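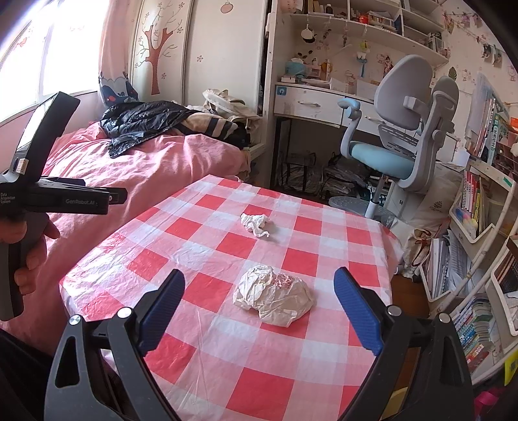

Crumple is a set of notes and labels about the small soft litter that collects on tables at home: tissues, wrappers, paper bags, the twisted bit of film that came off something and never reached the trash. We love this stuff more than is reasonable! A balled-up wrapping has no proper shape, no top or bottom, and two of them made from the same sheet will never match. On the red-and-white checkered tablecloth you get a fine starter case, with a larger white-and-cream ball near the middle and a smaller white tissue farther back, trailing a thin piece off to one side. The cloth is creased too, so the wrinkles of the thing and the wrinkles of the surface run into each other, and a good label has to say where one stops.

## What's in the folder

- `labels/` — one plain text file per item
- `rooms/` — short notes on the room each table stands in
- `words.md` — our word list, which is the part people argue about
- `changes.md` — what moved between versions

Version 2 covers up to 2000 items. Version 1 was much smaller and lived in a spreadsheet on Amrit McIntyre's laptop, where half the rows said "paper???" and the other half said "paper."

## The word list

There are 21 shape words, and picking them was the most fun any of us had on this project. A few you'll meet right away:

| Word | Use it for |
|---|---|
| `ball` | Crushed from all sides, holds itself together |
| `loose-ball` | Same, but with air in it and flaps showing |
| `tail` | A thin piece trailing away from the main lump |
| `twist` | Wrung in the middle, like a candy wrapper |
| `tent` | Folded once and standing up |
| `slump` | Was a tent |

`tail` is never used alone. It goes after another word, so a tissue with a streamer on it is `ball tail` or `loose-ball tail`. Revathi Sastry fought for `slump` and she was right, it gets used constantly.

For material, write what you can tell and stop there. If it could be paper or plastic, put `paper-or-plastic` and move on. That label is a real answer and we keep it in the counts. Please don't guess from the printing: a patch of pink-and-white speckle peeking out of a wad gets recorded as `speckle, pink-white` and tells you nothing certain about what the wad is made of.

## A sample label

```
item: loose-ball
material: paper-or-plastic
colors: white, cream
patch: speckle, pink-white
surface: checkered cloth, red-white
surface_state: creased
neighbors: tissue, white, ball tail
```

`neighbors` lists other litter on the same table. Cups, keys, phones and so on go in the room notes.

## Room notes

Nazma Kodikara started these, and they've turned into my favorite thing to read. Tables don't stand in empty space — people eat, sew, do homework and open packages in bedrooms, and the table shares its corner with everything else. A typical note runs two or three lines:

> Bedroom, daylight from window, pink curtain partly across it. Bed behind table on left, pink quilt. White wardrobe with a painted tree, brown with curling branches and small pink flowers. White desk at back, one sticker on the drawer front.

Keep them plain. Colors, big furniture, where the light comes from. Leave out anything that would tell a stranger who lives there, including names on mail and school papers.

## How to label a new item

1. Look at the whole table first.
2. Choose one shape word from `words.md`. Add `tail` if you need it.
3. Fill in material and colors.
4. Write the surface, then its state: `flat`, `creased`, `damp` or `unknown`. Cloths with a plastic face get `creased` more often than anything else in the set.
5. List neighbors.
6. Have a second person label it without seeing yours.

When the 2 labels disagree, both stay in the file with initials. We don't vote. Annapurna Murthy went back through the disagreements last June and found that most of them were `ball` against `loose-ball`, so the entry in `words.md` now has a longer explanation and some drawings.

## Known gaps

- Lots of white and cream, very little dark paper.
- Foil is thin on the ground. Send foil!
- Patterned tablecloths are well covered, bare tabletops less so.
- Wet tissues are hard. The `damp` state is only used when the person labeling was in the room.

## Getting involved

Socorro Ñahui looks after `words.md`, and new shape words go to her with at least one item that none of the existing words fit. Fixes to labels can go straight in, with a line in `changes.md`. Room notes are open to everybody, and if you have a table with something scrunched on it right now, you're already most of the way to your first entry.

Last edited 2021-02-26.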